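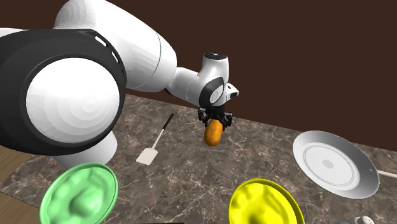 My project started with a bag of potatoes I forgot about. I bought them in April, shoved them in the cupboard over the fridge, and by the time I remembered them they had sprouts as long as my fingers. So I wanted to know how long a potato really keeps in a student kitchen, and whether it matters where you put it. Most of us just leave them out in the open, and a brown marble-patterned countertop looks great under a potato, but looks tell you nothing about how warm or bright the spot is. That was pretty much my whole question: counter, cupboard, fridge or basement?

I live in Lakwood, in one of the older shared houses, and we have all four of those places. I bought my potatoes at the Bandmont market from the stall at the far end, the one that also sells eggs. They were all the same yellow kind, dug that same week according to the seller (I have to take that on trust). I picked out 88 of them, nothing with cuts or green patches, and split them evenly, so 22 in each spot. They went into paper bags with the tops folded over, except the counter ones, which I left uncovered in a bowl, the way people really do it.

Then I weighed every bag once a week for 9 weeks. I used the kitchen scale my roommates use for baking, so I can't promise it's perfect, but it gave the same reading every time I tested it with a full can of beans. I also wrote down sprouts, soft spots, any green color and the temperature. The thermometer in the basement fell behind the shelf in week two and I lost one reading. I left that box blank in my table and didn't guess.

Okay, results! The counter potatoes did worst, which I expected, but I didn't expect it to be so quick. They were going green by the third week and most of them had sprouts by the fifth. That bowl lost roughly 800 grams in total by the end, and the skins were wrinkled like an old glove. The cupboard bag did a bit better. No green at all - it's dark in there - but it sits over the fridge and gets the warm air from the back, so there were plenty of sprouts.

The basement was the clear winner. A few small sprouts near the end, still firm, and I made soup out of them when I was done. The fridge potatoes looked the best of all from the outside, but when I fried some they went very dark and tasted sweet in a way I didn't like. My textbook says cold storage turns some of the starch into sugar, so that fits.

If I did this again I would change a few things. I'd cover one set on the counter and leave one open, so I could tell the light apart from the heat. I'd also get a second variety, maybe two. And 4 places in one house is still just one house - somebody with a damp basement might get a totally different answer.

For now I've moved all my potatoes downstairs, and the onions are on a separate shelf. I'd like to test the onions next, if my roommates can stand the smell.

Lakwood student projects | Contact | Copyright 2016 | Back to top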